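Fellbridge V-Notch Hand-Held Gripper, Matched Pair

Posted September 12, 2018 by the Fellbridge shop desk

I've put more hours on this pair than on anything else we stock, so I'm going to write this page the long way and let you decide. The Fellbridge is a hand-held gripper for recording two-handed work: you squeeze, the jaws close, and the camera on the tool sees what the fingers see. We sell them as a left and a right. I get asked for singles a lot and the answer is still no, sorry! The two are set up together and they behave best that way.

I ran them against the two other grippers people usually ask us about, the Grameck and the older Prastine. All three went through the same table-top jobs: cups, bottles, straws, a folded dish towel, a stack of coasters, and one very annoying roll of tape. Each gripper got 40 tries at each job, and I swapped the order around so the last one up didn't always get my tired hands.

What I like about the Fellbridge is the notch. The pads are black and meet in a V, and a round thing pushed into a V wants to sit in the middle of it. With the Grameck's flat pads I had to aim much more carefully, and a cup would swing out to one side if I came in even a little off center (I said some words). The Prastine pads are softer and very forgiving, but they're wide, and anything skinny gets lost between them.

Skinny things are where it gets interesting. A drinking straw is my favorite test for any gripper, because it's light, it rolls, and if you squeeze too hard you've got a flat straw and a bad recording. You want one hand steady on the cup and the other one coming in for the straw, and you want both cameras to keep their view of what's going on. That's hard on the wrists with a heavy tool, and it's hard on the tracking too if your marker cubes drift out of sight of the head camera. 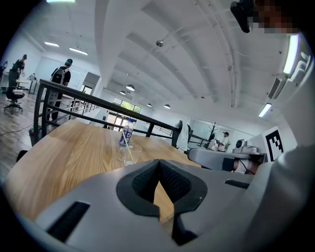
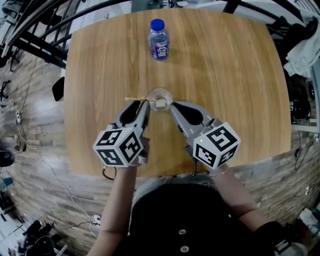 Cup, straw and bottle on the wood table, from a gripper camera and from the head view.

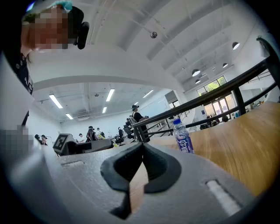 Marta's setup notes disagree with me on one point, and I promised to put it in. Her view is that the V is great for bottles and only okay for straws, and that I'm giving the pads credit for what is really a nice light trigger. She would take the Grameck for anything thinner than a pencil, provided the operator has had a week with it, and she thinks most beginners come at the straw far too flat. Tilt the finger, she says, and half the trouble goes away.

Fair enough! I tried it her way and the Grameck did get better. I still reach for the Fellbridge first, but if your whole project is cables and straws, call us and we'll talk it over before you spend anything.

A few things I'd want to know before buying:

The lens is very wide. Straight table edges come out curved, and you'll see a lot of the room along with your work. I've come to like that, since the railing or a ceiling light gives the tracking something to hold on to, but do run the calibration that comes in the box before you record anything you care about.

The body takes up a good bit of the bottom of the picture. You get used to it. The Grameck keeps itself out of view better — I'll give it that — but its camera sits higher and loses the fingertips when you work close in.

Marker cubes go on near the handle and lock with a quarter turn. Check them at the start of every session. Mine stayed put for 14 sessions and then one worked loose, and I lost most of an afternoon's takes before I noticed.

Cables: give yourself slack. Route them under the hand and off the front of the table, and keep them clear of your knees.

Pads wear. I changed mine after 192 hours of use and could have done it sooner. Spares are made for us by Böttcher and come in packs of 7, which is an odd number for a pair of grippers, I know. I've asked.

Glass is fine, by the way. I was nervous about it and started everybody on plastic cups, but the textured pads hold glass well as long as you close slowly.

We've had the pair in stock since May and orders normally leave the shop the day after we get them. If you'd like to try before you buy, we keep a demo set on the bench and you're welcome to bring your own objects.

Recent items
Böttcher replacement pads, V-notch
Grameck flat-pad gripper, single
Prastine soft-pad gripper (last few)
Marker cube set with quarter-turn mount
Head camera strap, wide

Contact the shop desk | Copyright 2018 Fellbridge | Back to top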